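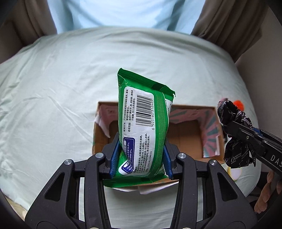

Magnesium and my leg cramps, nine months in

18/08/2024

I started taking magnesium last November for night cramps in my calves. A few people have written to ask how it went, so I'm putting my notes in one place. I have no medical training. I used to run a lab bench for a water testing company, so I'm used to keeping records, and that's the only qualification I can offer.

The cramps began after I took up longer bike rides. They came at two or three in the morning, nearly always in the left calf, and the muscle stayed sore for most of the next day. Stretching before bed helped a little. Drinking more water did nothing except get me up for other reasons.

My doctor ran the usual blood panel and the magnesium came back normal. She explained that the blood test doesn't say much about what is stored in bone and muscle, where most of the body's magnesium sits. She also said the evidence for supplements and leg cramps is weak, at least for people my age, but that with healthy kidneys a moderate dose was fine to try. People with kidney trouble should not do this without asking, and the same goes for anyone on certain antibiotics or thyroid pills, which have to be taken at a different time of day.

The first thing I bought was magnesium oxide from Vendero, the discount pharmacy near the bus station. It was cheap and the tablets were huge. I won't go into detail, but oxide is also used as a laxative and I lasted six days.

Then I switched to glycinate. The brand was Tumholm, sold in a brown jar of 360 capsules, and my stomach had no complaints. The label was harder to read than it should have been. The front gave the weight of the whole compound, 600 mg, and the amount of elemental magnesium was in small type on the back. The elemental number is the one to compare between brands. I got this wrong for two weeks and thought I was taking far more than I was.

I kept a log in a notebook: date, dose, miles ridden, cramp or no cramp. In the month before I started I had 18 cramps. By February it was down to five, and it has stayed near that since, with a bad patch in June when it was hot.

I can't say the magnesium did it. I ride less in winter, and in January I also raised my saddle after a fitting at Grindetti, the bike shop on the hill. The saddle had been almost an inch too low. I changed two things close together, and at my old job I would have been told off for that.

In September I plan to stop the capsules for four weeks and keep the log going - same rides, same saddle. I have 50 capsules left in the jar, so there's enough to start again if the cramps come back. I'll post the numbers either way.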